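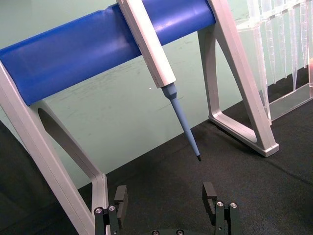
Trevonent Daily Fiber, Unflavored

I'll be upfront, I started taking fiber powder after a long car trip in June left me, well, stuck. I'd tried prunes. I'd tried coffee, then more coffee. My friend Yae Hayashi finally handed me her tub of Trevonent and told me to quit complaining and stir some into my oatmeal.

It's psyllium husk and nothing else, ground fine enough that you don't feel like you're drinking a sandbox. I do 2 teaspoons in a tall glass of water before breakfast and drink it fast (wait too long and it turns to jelly, you've been warned!). The first few days I was pretty gassy, so start with one teaspoon and work up.

Each tub has 108 servings and comes with a scoop, usually buried at the very bottom. Drink plenty of water through the day, and if you take any medicine, ask your pharmacist how far apart to space them. Skip it if you have trouble swallowing.

Item 3069
Size: 108 servings
Also in: orange, lemon
Store somewhere dry with the lid on tight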